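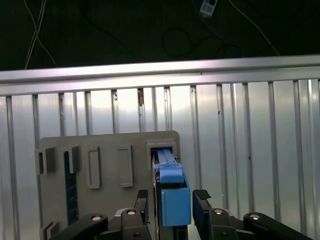 How to tidy the cables behind a workbench (without buying the kit)

Every spring somebody tries to sell me a cable management kit. The last one was a Stornell box with 166 pieces in it, and I used maybe a handful before the rest went in a drawer. I'm not convinced most benches need any of it. If yours backs onto a metal wall with a rail, you already have the main part.

What you need

A roll of hook-and-loop tape, a pair of scissors, masking tape, a pen and a damp rag. Allow about 20 minutes for a short bench.

Step 1. Switch off and unplug

All of it, including the thing you think is on another circuit. Didier Hoarau, who shares my shop in Dustthorpe, likes to leave the charger running while he works. Don't copy him.

Step 2. Label both ends

Fold a strip of masking tape over the cable near the plug, write what it feeds, then do the same at the other end. Color coding sounds clever, but you will forget the code by January.

Step 3. Uncross them

Start with the cable on top and lift it clear before touching the next one. Pulling from the bottom makes a knot. If two cables hang in front of each other, decide which one belongs on the left and leave it there.

Step 4. Coil the extra

Make loops as wide as your hand and let the cable turn the way it wants to. Tie each coil in one place, snug but able to slide. I don't trust zip ties for this - they get pulled too tight, and then you're cutting them off next to a cable you'd like to keep.

Step 5. Use the rail

Wipe the top of the rail, and the wall under it while you're down there. Ribbed metal holds dust in every channel. Run the cables along the back of the rail and tie them every 15 inches. Check the cut ends for sharp edges first and tape over any you find. Leave some slack near each plug.

Stick-on clips? Marwa Mansour swears by the Plarkby ones. Mine fell off a ribbed wall within a week, so try two before you buy a bag.

Step 6. Plug back in, one at a time

Test each tool before moving to the next. Any cable left over with no label goes in a box, and if it's still there next year, recycle it.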